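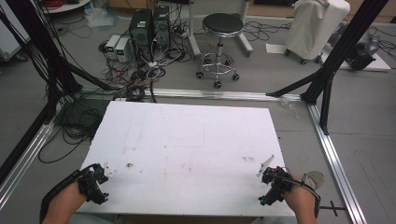 White work surface, near side.

Skorkthorpe Recipe Card Corpus

Summary
The corpus contains 1000 handwritten recipe cards transcribed from household collections in the Skorkthorpe area. Each record holds the full text of one card, including crossed-out words and marginal notes.

Contents
cards.csv: one row per card
units.csv: 47 local units of measure with metric equivalents
notes.txt: transcription rules

Known limitations
Baking is overrepresented. Dates are missing from 279 cards. Original spelling has been kept, and 3 cards remain partly unread.

Terms of use
The corpus may be used for research and teaching with credit to the Mametti Archive. Family names have been removed from all records. Corrections should be sent to the data editor, Hưng Lâm, and are applied each August.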